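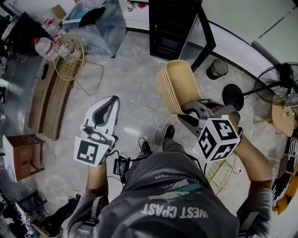 ## Week 4: How a wrestling match gets put together

Okay, last time we got stuck on the word "heat" and ran out of clock, so I'm picking it up there. Heat is the crowd being mad at the right person. If they're mad at the booking, or the beer line, you've got a different problem (see Week 9).

### The basic shape

Most TV matches you'll watch for this class run through the same stretches, in this order:

1. **Shine** – the good guy looks great and the crowd gets to enjoy it
2. **Cutoff** – one move, usually a dirty one, and it all stops
3. **Heat** – the bad guy is in charge, and slow about it
4. **Hope spots** – little comebacks that fail
5. **Comeback** – the one that sticks
6. **Finish**

Tag matches stretch out number three like crazy, and then you get the hot tag, my favorite thing in all of wrestling! Watch the partner on the apron. A good one is working the entire time, reaching, stomping, yelling at the ref, and half the noise you hear on the tag belongs to them.

### The Warthorpe main event

We're using the Jodon show from Warthorpe because it's so easy to read. Paid crowd was 319 in a room set up for 300, so people were standing along the back wall and you can hear every one of them. The match goes 51 minutes, which I think is too long, and a few of you will fight me on that. Please do!

Things to listen for:

- The cutoff comes late. I rewound it twice because I thought I'd missed it.
- There are three hope spots, and the second gets a bigger pop than the finish. Why?
- The announcers stop calling moves for a while and just talk about the champion's knee. Write down where that starts.

### Same match, bigger room

Then put on the rematch from the Dendel Arena, with 2,035 in the building. Same wrestlers, same finish, and nearly every small thing has gone big – wider swings, longer pauses, more playing to the hard camera. Facial stuff that killed in Warthorpe doesn't reach the upper seats at all. I still like the first one better.

### For next time

Read the Huenchumán chapter in the packet, the one on masks and losing them. Bring a one-page timeline of either match with the six stretches marked. Pencil is fine. If you can't decide where the heat ends, put a question mark there and we'll argue about it in class.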